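01/10/2018

Resoling the brown boots

I finally took my brown lace-ups in to be resoled. I bought them at Agyeman 11 years ago and they've been through two sets of heels, but the soles were original until last month, when the left one wore through near the ball of the foot.

The shop I used to go to has closed, so I asked Benedicta Ametepe at work and she sent me to Torben Lenz, who has a small place behind the Dendum arcade. He looked at the welt, pressed the toe and said they'd take a new sole and probably one more after that. He offered leather or rubber. I went with rubber, mostly for the wet footpaths, and he put a thin cork layer back in underneath.

They took 16 days. The colour of the edge is a bit darker than it was -- he did warn me -- and the heel sits slightly higher. I wore them around the house for two evenings and then to work on Friday. No blisters. The right one still creaks on stairs, as it always has.

I've also changed polish. The old tin of Skorkon dried out, so I'm using a neutral cream now and leaving it 30 minutes before brushing. It doesn't cover scuffs as well but the leather feels softer.

Next are the grey suede ones, which need new elastic at the sides. Shuk-fan Pan reckons I should just replace them. I'll ask Torben first. 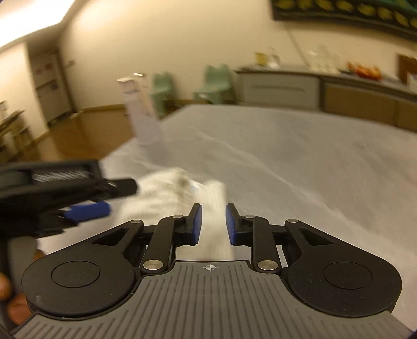 Grey ridged body, dark blue pads, fingers open.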